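Desk Day: clearing off a work table without losing your mind (or your charger)

Home tips / Paper & clutter / posted Monday, July 2, 2018 by Zahira Siregar

Quick one this week, I have a sink full of dishes. You all keep asking about desks. Not kitchen counters, not the hall closet. Desks. The kind where the papers lean over and the cups move in and the tissues never get a spot of their own.

So. Papers, cups, cords, tissues, a jar of cloudy water. Start wherever.

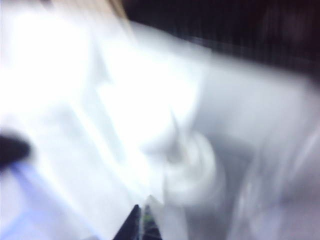
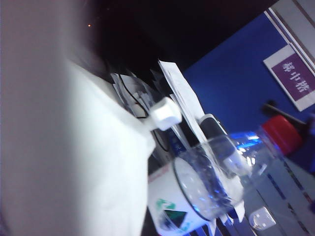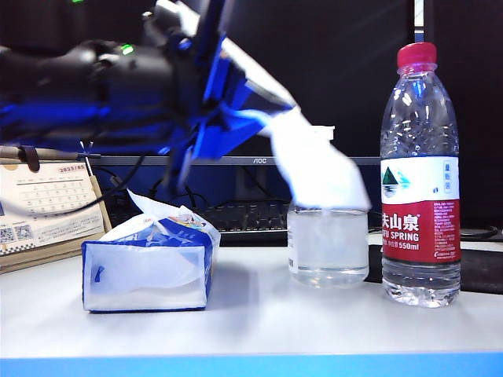 Cups first, always

Paper cups, clear plastic cups, mugs, anything you drink out of. Off the desk before you touch one sheet of paper. I learned this with a cold coffee and a car title, do not ask.

Paper cup with a logo and a coffee ring inside = trash. Clear plastic cup with no cracks = rinse it, keep it for paper clips or rubber bands if you really need one more cup of paper clips. You probaly don't.

Don't stack a clear cup on a paper one and tell yourself it's tidy. It tips.

The jar

An open glass jar of water on a desk is fine for rinsing brushes, wiping up, whatever you're doing. Rules at my house:

- Fill to halfway. Fuller than that and one bump gets everything.
- Once the water goes milky, dump it. Don't keep dipping.
- Pick a straight sided jar with a heavy bottom. The narrow ones fall over.
- Jar on the opposite side from the papers. Opposite!
- Nothing going in the jar goes down the sink after. Tissue bits especially. Pour through an old strainer, bits in the trash, then the water down the drain.

Tissue is terrible for wiping wet things, by the way. Falls apart, leaves fuzz all over the glass. If you need to swab out a jar use a cloth or a paper towel. Old t-shirt squares are best. I cut up a whole pile in May and still have plenty.

Cloudy glass that won't come clear: 200 ml of white vinegar, fill the rest with warm water, leave it overnight. Rinse. Do it again if it's stubborn.

Tissue box

The soft plastic wrapped kind. It squashes if you put anything on top, so stop putting things on top. Lay it on its long side and push it up against something solid, back of the desk, next to the calendar, whatever you have. Then you can pull a tissue with one hand and the box stays put.

When it's down to the last few and they keep falling back inside, fold the extra wrapper under. Takes two seconds.

Papers

Ok the big one. Do not sort the stack where it stands. Pick the whole thing up, carry it to the bed or the floor, and sort there. Four piles:

1. Toss
2. Shred
3. Do something about it this week
4. Keep forever

No fifth pile. The fifth pile is how you got here.

Tap the edges of pile 3 square on the desk and stand it in a file holder. I use an Olletti upright one, it was on sale, any brand will do. A cereal box with the corner cut off works just as well and costs nothing. If one tall sheet keeps sticking up out of the rest, turn it sideways or fold it. That's the one that catches your sleeve and pulls the others down with it.

Pile 4 goes in a drawer. Not on the desk "for now."

Cords and plugs

Get cables OUT of the papers. You pull the cord, the whole stack slides. Seen it a hundred times.

Little white charger cubes all look the same. Strip of masking tape on each one, write what it goes to. Loop the cable loose, don't wrap it tight around the cube, the ends fray. Binder clip on the desk edge holds the cable end so it doesnt drop behind.

Ilham Tarigan wrote in to say he keeps his spare cables in toilet paper tubes stood up in a shoe box. Tried it. Works, looks silly, works.

Wiping down

Only now. Everything off, even the calendar. White desks show every ring, so:

- dry cloth for dust
- damp cloth with one drop of dish soap
- damp cloth, no soap
- dry again

Pencil marks come off with a regular eraser. Sticky spots, a bit of cooking oil, wait, wipe, then soap. Test the back corner first if your desk has any kind of finish on it.

Don't put paper back till the top is bone dry. Give it ten minutes, go eat something.

Putting back

Half. Put back half of what you took off and see how the week goes. Calendar where you can read it sitting down. Flip it to the right month while you're at it, mine was still on May.

Next time: the drawer under the desk. Send me your worst ones.

Filed under: desks, paper, glass jars, cords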